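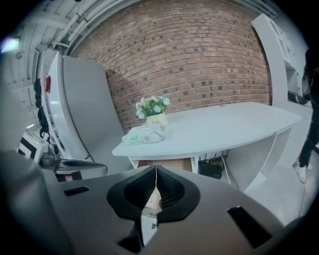

Wallel의 케이블 정리 키트를 석 달 동안 사용했다. 구성은 접착식 클립, 면 파스너 밴드, 상판 하부용 트레이 한 개, 나사 고정식 브래킷 한 쌍이다. 제조사 설명서는 설치 대상을 직선 모서리의 책상으로 가정하고 있으나, 이번에 적용한 가구는 흰색 곡면 테이블이다. 상판 모서리가 넓은 호를 그리며 돌아가고 그 아래에 흰 지지 패널과 개방형 선반이 있다. 선반의 검은색 소형 전자기기에서 나온 가느다란 흰색 케이블은 바닥까지 내려가는데, 이런 수직 구간을 어떻게 처리하느냐가 정리 키트의 실질적인 변별점이라고 본다. 수평 구간은 어떤 제품을 써도 결과가 비슷하다.

시험 조건부터 적는다. 설치 위치는 공용 작업실이고 실내 온도는 난방 시간대에 따라 변동이 있다. 비교 대상으로 Rema의 보급형 클립 세트와 Firness의 자석식 홀더를 함께 썼다. 세 제품 모두 직접 구입했고 업체로부터 제공받은 것은 없다. 부착면은 이소프로필알코올로 닦고 완전히 건조한 뒤 작업했다. 접착 후 하중을 걸기 전까지 하룻밤을 두었다.

접착식 클립

Wallel 클립은 본체가 폴리카보네이트, 접착층이 아크릴 폼이다. 폼 두께가 Rema 제품보다 두꺼워 곡률이 있는 면에서 유리하다. 반경이 작은 모서리에 붙일 경우 Rema 클립은 양 끝이 들뜨는 반면 Wallel 클립은 폼이 압축되면서 접촉 면적을 유지했다. 다만 두꺼운 폼은 전단 방향 하중에서 크리프가 발생한다. 어댑터 본체처럼 무게가 있는 것을 클립 하나로 지지하면 서서히 아래로 밀린다. 지름이 작은 신호선이나 전원선 한 가닥에는 문제가 되지 않는다.

클립 18개를 설치해 석 달 뒤까지 붙어 있던 것은 17개였다. 떨어진 한 개는 난방기 바로 위쪽에 있던 것으로, 2월에 탈락했다. 같은 자리에 새 클립을 다시 붙였더니 열흘 만에 한쪽이 들떴다. 제품 불량보다는 부착 위치의 문제로 판단하여 해당 구간은 나사 고정으로 바꾸었다. 열원 근처에는 어느 회사의 접착식 제품도 권하지 않는다.

클립 입구의 탄성은 적당하다. 한 손으로 케이블을 밀어 넣을 수 있고 뺄 때는 약간의 힘이 필요하다. Rema 제품은 입구가 느슨해서 얇은 케이블이 진동만으로도 빠진다. 반대로 Wallel 클립에 굵은 멀티탭 전원선을 억지로 넣으면 입구가 벌어진 채로 복원되지 않는다. 포장에 적용 가능 외경이 표기되어 있지 않은 점은 감점 요인이다.

제거 시 잔여물도 확인했다. 도장면에서는 낚싯줄을 폼과 가구 사이에 넣고 톱질하듯 당기면 깨끗하게 분리된다. 손으로 잡아당기면 폼이 찢어져 절반이 남는다. 헤어드라이어로 가열하면 폼이 물러지지만 접착제가 번지므로 낮은 온도에서 짧게 끝내는 편이 낫다.

하부 트레이

트레이는 분체도장 강판이고 길이 56cm이다. 직선 부재이므로 곡면 테이블의 모서리를 따라 설치할 수는 없다. 모서리에서 안쪽으로 물려 현의 방향으로 놓아야 하며, 이렇게 하면 양 끝단과 모서리 사이의 거리가 서로 달라진다. 앉은 자세에서 무릎이 닿는지 미리 확인할 것. 설명서의 권장 이격 거리를 그대로 적용하면 곡면 안쪽에서 간섭이 생긴다.

트레이 바닥은 타공 구조로 방열에는 유리하지만 타공 가장자리의 마감이 고르지 않다. 실측에 쓴 개체에서는 구멍 두 곳에 버가 남아 있었고 사포로 제거했다. 외피가 얇은 케이블을 넣을 사람은 손끝으로 한 번 훑어보는 것이 좋다. 허용 하중은 표기되어 있지 않다. 멀티탭 한 개와 어댑터 여러 개를 합쳐 약 800g을 얹은 상태에서 눈에 띄는 처짐은 없었다.

브래킷 나사는 십자 홈이고 길이가 얇은 상판에는 길다. 상판 두께를 재지 않고 그대로 조이면 관통할 수 있다. 짧은 나사가 동봉되어야 했다. 작업을 도와준 Berhanu Mekonnen은 와셔를 두 장 겹쳐 유효 길이를 줄였는데, 임시방편이지만 석 달 동안 풀림은 없었다.

수직 구간

바닥까지 내려가는 케이블에는 면 파스너 밴드만으로는 부족하다. 밴드는 여러 가닥을 묶는 부품이고 한 가닥의 위치를 잡아 주지 못한다. Wallel 키트에는 수직용 덕트가 없으므로 클립을 세로로 배열해야 한다. 클립 간격은 케이블의 강성에 따라 정한다. 평판형 네트워크 케이블은 간격이 넓어도 형태를 유지하지만 얇은 원형 전원선은 클립 사이가 늘어진다. 바닥에서 손바닥 한 뼘 정도 위에 마지막 클립을 두고 그 아래에 여유를 남겨야 청소할 때 플러그에 인장력이 걸리지 않는다.

Firness 자석식 홀더는 이 구간에서 조작성이 가장 좋았다. 케이블을 자주 교체하는 환경이라면 가격 차이를 감수할 만하다. 그러나 자석 본체가 붙는 금속판 역시 접착식이어서 고정 신뢰도가 접착층에 좌우되는 것은 마찬가지다. 가로로 당기는 힘에는 쉽게 미끄러진다.

면 파스너 밴드

특기할 것이 적다. 폭이 좁고 잘라 쓸 수 있으며, 반복 착탈 후에도 접착력 저하는 체감되지 않았다. 색상은 검은색뿐이라 흰 가구에서는 눈에 띈다. 같은 작업실의 Seren Rowlands는 밴드에 종이 라벨을 감아 장비별로 구분하고 있는데, 밴드 표면에는 유성펜이 잘 먹지 않으므로 현실적인 방법이다.

설명서

한 장짜리 접지 인쇄물이다. 한국어 문장은 번역 상태가 나쁘고 나사 규격 표와 그림의 부호가 서로 맞지 않는다. 그림에서 B로 표시된 부품이 표에는 C로 적혀 있다. 수입사에 문의해 수정본 파일을 받았으나 나사 길이 항목은 여전히 비어 있었다.

평가

접착식 클립은 세 제품 가운데 Wallel이 가장 낫다. 트레이는 구조는 쓸 만하나 마감과 나사 구성이 가격에 미치지 못한다. 밴드는 어디서 사도 무방하다. 곡면 가구에 설치할 예정이라면 키트 전체보다 클립 리필만 따로 구입하고 트레이는 길이가 짧은 것을 두 개로 나누어 다는 구성을 권한다. 직선형 책상이라면 키트 구매도 무리가 없다. 리필 포장의 접착층은 키트 동봉품과 두께가 같다.

여섯 달 시점에 클립의 잔존 수와 트레이 나사의 풀림을 다시 확인해 이 글에 추가할 예정이다.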